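Home | Messages | Kids | Give | Contact

Come and help me tell the old stories

I'm looking for people to read, act and generally ham it up for our new Bible storytelling series at Vetik Chapel, and I'd love it if one of them was you! We're doing Ruth, Gideon and Elijah, one story per evening, and I need around 20 voices. No acting background needed -- if you can read aloud without racing, you're in. 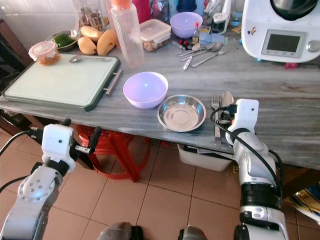

Rehearsals are in the Tavar Room and run 80 minutes, and I promise to finish on time (my family will laugh at that). We eat together first, so bring a dish if you can. A couple of bowls on the counter, a fork and a spoon, and I'm happy, so please don't go cooking for 100.

There's no pay, I'm afraid, but you get the script, a ride if you need one, and a lot of prayer. Teens are welcome with a parent's okay. I especially need an older voice for Naomi and somebody loud for the prophets of Baal.

Drop me a note through the contact page by 16th June and tell me which story you'd like.

Comments

zatetti_mom: Can I do Naomi if I'm only 50ish? I do a good sigh.

Pastor's desk: Yes please!!

qian77: Is there a part with no lines? Asking for my husband.

Pastor's desk: He can be a raven.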